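Kitchen planning, week 4 – bench space and the work triangle

Handout for Duyên's group and Takeshi's group, same notes for both. Bring a tape measure next time pls.

Recap. Triangle = sink, stove, fridge. Old idea, still useful, not a law. Add up the three sides. Too long and you're walking all day, too short and two people bump hips. Galley kitchens hardly make a triangle at all, don't force it.

Landing space – the bit everyone forgets in the asignment. You need somewhere to put things down next to the fridge, both sides of the stove, and beside the sink. Draw it on the plan, label it. 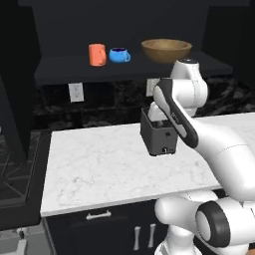 Small appliances eat bench. Kettle, toaster, mixer. Decide early what lives out and what goes in a cupboard. Heavy stuff between hip and elbow height, never overhead. Power points near where it gets used, well clear of the sink.

Stone vs laminate vs timber: see the Brarkier reading, pages 2 to 12. Skip the bit on colour trends. Marble stains, lemon juice etches it, clients want it anyway. Write down that you told them.

For next class
– measure your own kitchen, sketch to scale
– mark the triangle and all landing spots
– Hou house plan, find 2 faults and fix teh worst one

Due 10 am, on paper.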